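Household Textiles and Trade: Course Handout
Unit 3. Reading stripes in woven cloth
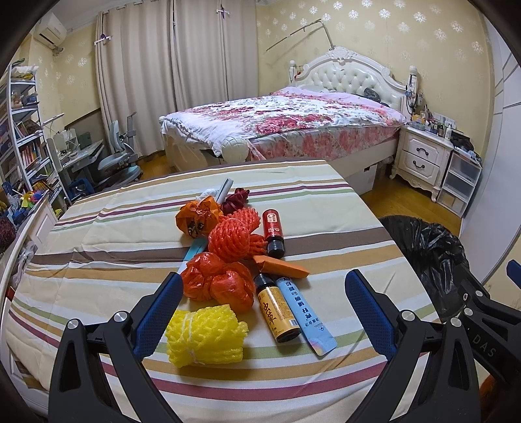 Vol. 2, p. 60

Before you come to the lecture, please read the chapter on plain weave again. Many students mix up the warp and the weft in the exam, and then the rest of the answer is lost. The warp is the set of threads held tight on the loom. The weft is the thread that passes over and under them.

3.1 Where a stripe comes from

A stripe can be made in two ways. If the weaver puts colored threads in the warp, the stripe runs along the length of the cloth and it is decided before the weaving starts. If the color is in the weft, the stripe runs from one selvedge to the other, and the weaver can change her mind at any moment. When both are colored we get a check, which we leave for Unit 4.

When you have a cut piece without selvedges, it is difficult to say which direction is which. Look at the tension first. Warp threads are often more tightly twisted and they stretch less when you pull gently. Do not pull old cloth.

A printed stripe is a different matter. Turn the cloth over. If the color is much weaker on the back, you most likely have a print, but some thin cottons let the dye go through, so this test is not enough alone.

3.2 Wide bands and narrow bands

Table linen of the ordinary kind often has a light ground, such as cream or white, with a few darker bands. Wide dark bands need more dyed yarn, and dyed yarn was for a long time the expensive part. In the Bolorport price lists, a cloth with one broad band cost more than a cloth of the same size with several thin lines. The difference was small – a few pennies on the yard – but the merchants wrote it down every time.

The Lusness mill made the opposite choice. It kept narrow stripes only, in two colors, and sold them to inns. The order book records 2,577 yards for one season, all in the same pattern. We will read two pages of this book together.

3.3 Color names

Be careful with color names in the sources. "Drab" may be a tan, a gray or a dull green. "Maroon" in the Cheetham sample cards covers at least two shades that we would call by different names today. In your essay, give the word of the source in quotation marks and then your own description of the color.

Greens are the most difficult. Many of them were dyed twice, first yellow and then blue, and the yellow fades sooner. A sage green of today was perhaps brighter when it was sold.

3.4 Creases and wear

Write down creases, but do not iron or flatten the piece. A fold line that is paler than the cloth near it tells us that the piece was stored folded for years. A soft crease tells us almost nothing.

For the seminar

Read the Gutley inventory, first part only. Choose one striped item and write 90 words on it: direction of the stripe, order of the colors, and what cannot be known from the text. Bring it on paper. The seminar starts at 10:15 in the small room – the large one is taken until the end of March.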